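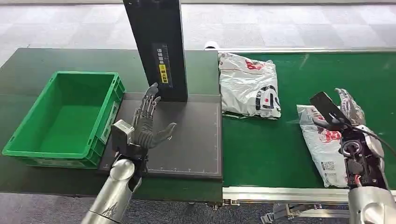
Scan station, hands on both arms, handheld scanner in the right one.

Zilldale Forums > Warehouse & Shipping > Equipment and Budgets

Budgeting for a two-arm scan station, what did you leave out?

beltside_ops
I'm putting together next year's equipment request for a small parcel returns operation. Photo at the top is the type of station I'm looking at. Conveyor on one side, crate on the other, flat pad and tower between them, robot working over all of it. The bags are soft white courier bags, same kind of thing we get all day.

We handle 1,657 parcels on a normal day. I have a quote from Eler for the arms, hands, mounting and setup. It doesn't include the belt or the table. Management wants one number in September and I don't want to go back in November asking for more.

What lines did you miss the first time?

dock4_night
Spare hands. Look at the left one in your photo, all those finger linkages and cables are out in the open. We keep 2 spares on the shelf and I would not run with fewer. Ask what the lead time is on one hand and what a repair costs if you send it back. Our first quote had neither.

Also gloves or covers, if the vendor makes them. Dust from bags gets into everything.

palletjockey
Why is it holding a handheld scanner at all? You have a belt. Put a fixed reader over the belt and save yourself an arm. We did a Lomevix tunnel three years ago and it has needed one belt and a few cleanings.

beltside_ops
The codes are the problem. On our bags they end up on the bottom or in a fold. The top bag in the photo is crumpled and folded too, and ours look worse than that. A tunnel reads what faces it.

palletjockey
A tunnel with readers on more sides handles most of that. The ones it can't read go to a person. I'd price it before you commit. You are paying for fingers when all you need is a beep.

dock4_night
Depends on the miss rate. We had a tunnel too and the reject lane kept one person busy the whole shift. If you're paying that person anyway the tunnel isn't as cheap as it looks. Run your own bags through a demo unit and count the rejects. Don't use the vendor's sample boxes.

ratchet_and_tape
Things that came up for us, not in any order:

Power drop and network drop at the station. Ours needed an electrician for both.
Guarding or a floor scanner for people walking up. Ask your safety person before the layout is final, we had to move a table.
Integration with the warehouse software. Eler quoted us the robot side only. The Tanguy side was a separate bill and it was bigger than I expected.
Training for whoever clears faults on second shift.
Freight and unloading.
Annual support after the first year.

Also get the throughput in writing, with your bags, and with the time to swap a full crate counted in.

beltside_ops
Thanks, that's the kind of list I wanted. I had power and freight. Did not have the Tanguy side or the second shift training.

On crates, who swaps yours?

ratchet_and_tape
A person. The robot stops and a light comes on. If nobody is near, it sits there. We added a second crate position so it could keep going, and that meant a wider table. Plan the floor space for that now even if you don't buy it.

gray_tote
I'd go the other way from most of this thread and rent first. Some integrators will do a monthly lease with support included. You pay more over time, but if the bags beat it you hand it back. We leased for a season, learned that it did fine on flat mailers and was slow on big floppy ones, and changed which lane we put it on before buying.

palletjockey
Agree with renting. Still think a tunnel does it at this volume.

dock4_night
Leasing has a catch, check who pays for a broken hand. Ours said "wear items excluded" and they counted fingers as wear items.

gray_tote
Fair point. Ours covered them but I had to ask for it.

beltside_ops
OK, plan for now. I'm asking Eler for a lease price and a purchase price, both with 2 spare hands listed as their own line. I'm asking Lomevix for a tunnel quote so I have something to compare. And I'm setting aside 1,000 of our worst bags so both vendors test on the same pile.

palletjockey
Good. Post the reject numbers when you get them, I want to see them either way.

ratchet_and_tape
Put labels on that pile or the day crew will ship it.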